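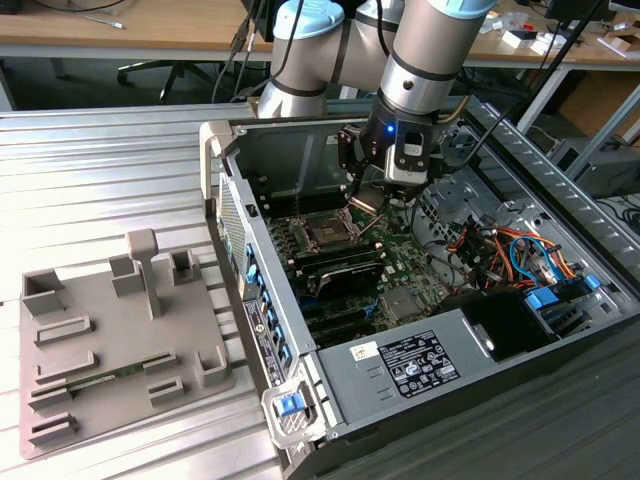
February, evening

Long day at the bench with the arm and the old desktop tower. Jinfeng Zeng wants an answer for the Bernham people on whether a machine can take over the teardown work in their repair shop, and I still can't give her a plain yes or no.

Memory is the part I feel best about. We logged 292 tries at pulling and seating modules this month and 187 of them needed no help from me. Jailson Dantas thinks that's good. I told him a person at Bernham who missed that often would be let go by lunch. He said a person at Bernham doesn't work nights.

The processor is another matter.

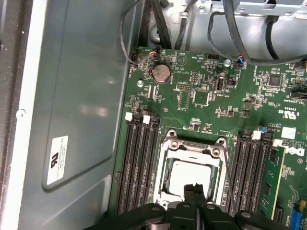
The wire lever beside the socket is thin and there isn't much room next to it with the memory slots so close on both sides. I can open one by feel while talking on the phone. The arm has to come in straight over the chip, and I hold my breath every time. I moved the approach height up 9 millimeters in the program before lunch and want to try a slower descent next.

Cables worry me more than sockets. They hang differently in every case, and a shop gets all kinds of cases.

My sister called and asked again when one of these will fold her laundry. I said I'd trust it with a memory stick before a fitted sheet. She has stopped asking about dishes.

Need to write back to Utel about the spare finger pads. Tomorrow I start with the lever again, then the notes for Jinfeng.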